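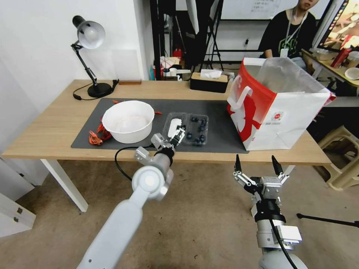
*Kiri Quinlan, for the Trircombe kitchen skills program. Interim report to Dagný Ásgeirsdóttir, May*

Dagný, you asked for something shorter than the last one and with fewer adjectives. I have tried.

## What the money was for

The second payment covered the food sorting and portioning table at Trircombe: the table itself, the mat, the lamp, bowls, containers, and the play food we use when real food would be wasted. The proposal said this would "transform confidence around snack preparation." I didn't write that sentence and I would like to retire it. A table is a table. What we can report on is whether the activity set up on it is any good.

## Where the activity stands

The basic task has settled down. There is a large white bowl, a clear clamshell container with compartments, some blueberries, and a pile of orange-red toy crayfish. Things get sorted, portioned, and put away. The dark gray mat stays, because it makes the working area obvious, and the white bowl shows up well against it.

I am less sure about the rest.

**Blueberries.** They roll, they squash, and they have to be bought fresh. Hauwa Jibrin argues that real fruit is the whole point and that people handle it with more care. She may be right, but her evidence so far is that she thinks so. Dark berries in a clear container are at least easy to see, which matters for participants with low vision.

**Crayfish.** They came in the Futix play food order and I still don't see what they teach. They tangle, they collect on the left beside the bowl, and odd ones end up behind it. Nikau Bright says they give people something with an awkward shape to handle. Fine, but a bunch of carrots would do that and could be eaten afterward.

**The clamshell.** Cheap and useful. The compartments do more for portioning than any of the printed guides we paid for. The small white plastic piece that goes in the left compartment gets misplaced more than anything else in the kit, and I have asked for spares.

**The bowl.** Look inside it and there is a pale residue on the bottom. Our cleaning checklist says bowls are washed and dried between uses. Either the checklist is being signed without being followed or the finish is marking. Zamfira Manole is looking into it. Until she reports back I would not quote our hygiene record to anyone.

**The table.** Light wood top, white metal legs, no complaints. The black lamp with the white shade stands at the back near the wall, and its cord curls loose on the tabletop. I want it clipped down before the next group starts. The white and red paper shopping bag at the right end has a liner in it and stands open. It takes up room that could be used for work, and I would like it on the floor or gone.

## Spending

We have spent $203 on consumables against a budget of $200. The overrun is fruit. I don't expect it to shrink.

## What I can't tell you

The attendance sheets show 8 people signed up. They don't show whether any of them went home and portioned anything. The feedback forms from Zirnanbridge are positive in the way such forms usually are, and two of them praise a session that was canceled. Please don't put them in your summary.

## Before the final report

- Cord clipped, bag moved, spare white pieces bought.
- Zamfira's answer on the bowl.
- A trial without the crayfish. Nikau has agreed, with some grumbling.
- One follow-up call to each participant at home, made by Hauwa, with the answers written down as given.

I am not asking for the Kozan extension yet. If the calls come back thin, I won't be asking for it at all.

Kiri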